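One Basket by the Sink, and Other Small Fixes

I have been going on about baskets for years now, and I'm not stopping! If you only change one thing in your kitchen this March, get the loose bits off the counter and into something you can pick up with one hand. Wiping down takes half the time when you aren't chasing six little items from one end to the other.

My own favorites are the woven synthetic ones. I love real wicker (my mother had a beauty from 1975, and it still holds her yarn), but anywhere near a faucet I go for the man-made weave every time. It rinses clean under the tap, and you can get right into the braid with an old toothbrush and a drop of dish soap. Rinse, shake it hard over the tub, and stand it on its side overnight so the base can dry too.

Go for a long, low shape over a tall one. Tall baskets swallow things, and you forget what went in at the bottom. With a low one you look over the rim and there it all is, even when it's down to one last pale little thing near the front. 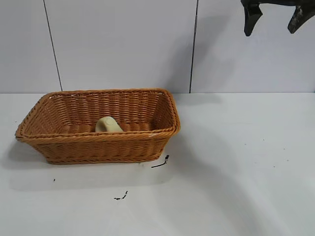 Yasuo Kudo wrote in to say that he lines his with a folded dishcloth and swaps it out every 2 days, and that the crumbs and grit come away with the cloth so the weave hardly needs scrubbing at all. He also keeps a second basket under the sink for refills, and he says it has to be a smaller one or it fills up with junk.

I tried the dishcloth and it's great! Fold it so the edges are tucked under, otherwise it creeps up the sides.

A few more while I'm at it:

If the rim has started to sag, wet it with warm water, press it straight, and clip it with clothespins until it dries. Mine needed two goes.

Dust in the weave comes out with a dry paintbrush. Do this before any water goes near it, or you'll be making mud.

Scuffs on tan or brown strands can be touched up with a wax crayon in a close shade, rubbed in with your thumb. Try it on the underside first.

Next time: drawer dividers from cereal boxes, and what I found at the Temness flea market.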